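4.2 Pose estimation and filtering of the hand-held demonstrations

The policy described in Section 3 is trained only on trajectories that were recorded with the hand-held gripper, so the quality of the camera pose has a direct influence on the quality of the learned actions. In this section we describe how the pose is computed, which parts of the signal we discard, and how the remaining part is converted to the action format of the controller.

Our pipeline, which we call Ellier, is built on a standard visual-inertial estimator. For each recording we first run the estimator in mapping mode over a short sequence in which the operator walks slowly through the room. After this, all demonstrations of the same session are localized against the map. We found that it is better to keep one map per session than to merge the maps of several sessions. In the merged case, furniture and small objects had been moved between recordings, and the estimator spent many of its features on places which no longer agree.

A first difficulty is that the gripper itself is always present in the image. Its body covers a large area in the lower part, and this area is static with respect to the camera while everything else moves. If features are extracted there, the estimator receives evidence that the camera does not move at all. We therefore apply a fixed mask to the body of the gripper before the feature extraction. The mask was drawn by hand once for the Unitz version of the shell and it is stored together with the calibration. The moving arm can not be treated by a fixed mask, because its position depends on the opening width. For it we use a second mask, which is computed from the detected marker in each image and enlarged by a small margin.

The same marker gives us the opening width. We detect its four corners, recover its pose with the known side length, and project the translation on the opening direction. When the marker is not detected, for example because of motion blur or because the hand of the operator casts a strong shadow on it, we interpolate linearly between the two nearest valid detections. If the missing interval is longer than 100 ms we do not interpolate and the demonstration is cut at this point. We tried also to learn the width directly from the image, but the gain was small and the additional network made the tool harder to maintain.

A second difficulty is the background. Figure 4 shows a typical view from one of the rooms at the Arsenault site. The walls and the ceiling are white and give few stable corners. The glass wall is more problematic. Features on its black frames are well localized and useful, but features which come from reflections in the panes move in a manner that is not consistent with a rigid scene. A person in the view has a similar effect. The robust cost function removes most of these outliers when they are few. When the operator turns so that glass fills most of the view, it is not sufficient, and we then rely on the inertial part until enough consistent features return. We limit this period, and a trajectory that exceeds the limit is rejected.

After the localization, each trajectory is passed to a filter with two tests. The first compares the linear velocity with the maximum velocity of the target arm, and the second checks if an inverse kinematics solution exists for all poses after the transformation to the robot base. Earlier versions of the filter, which we used until September 2023, tested only the first and the last pose. This was a mistake on our side, since many trajectories were feasible at both ends but passed near a singularity in between. The replay tests on the Zutthorpe data set revealed it, and all results in this paper were computed again with the complete test.

The accepted trajectories are resampled to the control rate and expressed as relative poses with respect to the current gripper pose. With this representation the policy does not need to know the origin of the map, and a slow drift of the estimate has only a small effect inside one action sequence. Absolute poses are kept in the log files for debugging, but they are not given to the network.

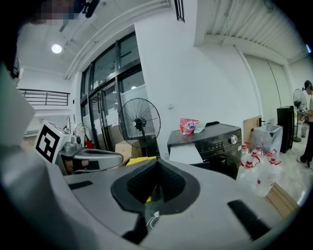
Figure 4. View from the hand-held gripper. The square marker on the horizontal arm is used to estimate the opening width.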